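Skirkia Help Desk
Ticket: Celebrity profile pages showing wrong ages, wrong mothers
Queue: Biography pages
Status: Resolved, with one item left open
Opened by: Consuelo Robles

Original report, 8:40 a.m.

I edit the celebrity family pages on Skirkia, the ones people read at midnight to find out whether a singer's third kid has a middle name. This morning every profile under the "Famous Kids" heading is wrong in the same way. The children have been given their parents' birthdays.

The page I noticed first is for a drummer's teenage daughter, who is now 48. Her father is also 48. Her zodiac sign has changed to match his, and her career section says she "rose to fame" before color was added to her photo. Her net worth field is blank, which is the only part I believe.

Steps to reproduce: open any Famous Kids page, read the first line, do the subtraction.

What I've tried: refreshing, logging out and in, a different browser, my phone, coffee.

Urgency: the form makes me choose between "Low" and "Business stopped." I picked the second one. Readers are writing in, and they aren't shy.

Update, 9:25 a.m., support

Thanks for the report. Could you confirm whether the pages were edited by hand overnight? Also, please clear your cache.

Update, 9:31 a.m., Consuelo Robles

Cache cleared. She's still 48. Nobody edited by hand overnight. The change log gives the editor as "Torkidum," our import tool, which pulls birth dates, siblings and spouses out of the old archive whenever it feels the need.

I've also found that a game show host's twin sons are listed as each other's father. I fixed one of them and the other one changed back. I'm attaching the log lines below.

torkidum: matched surname, 105 records
torkidum: field "born" empty in child record, using nearest relative
torkidum: field "sign" recalculated
torkidum: done, no errors

I'd like to draw your attention to "no errors."

Update, 10:50 a.m., support

We see it now. When a child's birth date is missing, the tool borrows one from the closest family member. This was added in November so that pages would never look empty. It was supposed to apply only to the hometown field.

Affected pages: 105. Of those, 90 have a parent's date, 13 have a grandparent's, and the other two we are still looking at. Please don't correct pages by hand until the import is switched off, or it will undo your work on the hour.

Update, 11:05 a.m., Consuelo Robles

It undid my work on the hour. I'd done the whole Tessier family by then, all the half-siblings included, and they're a family with a lot of half-siblings. I've gone to get a sandwich.
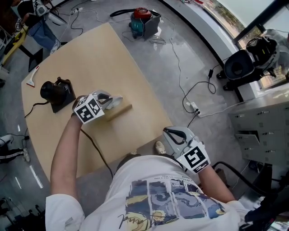
Carnis wrote in at noon to say that the import was off, that the old dates were sitting safely in last night's backup, and that the restore would bring back the ages but leave the zodiac signs alone, because those live in a separate table for reasons that went home with a previous developer.

Update, 12:40 p.m., Consuelo Robles

Restore looks good on the ages. The drummer's daughter is a teenager again and the twins have their real father back. I hope he's pleased.

Signs are still wrong, as promised. I have a former child actor with a July birthday listed as a Capricorn. You may think this is minor. I invite you to spend one afternoon in our comments section.

Update, 2:15 p.m., support

Recalculated signs from the restored dates. Please check a few and let us know.

Update, 2:50 p.m., Consuelo Robles

Checked all of them, since my afternoon was shot anyway. Signs are right. The two leftover pages turned out to belong to dogs. Someone had filed them under Famous Kids, and one has a very strong following, so I'm leaving her where she is and moving the other one to Pets.

Resolution notes

Cause: import tool filled empty birth dates from relatives.
Fix: import switched off, dates restored from backup, signs recalculated.
Before the import goes back on: limit borrowing to hometown, and make the log report an error when a child is as old as a parent.
Still open: the dog's page lists a spouse. Consuelo to find out whether this is ours or was always there.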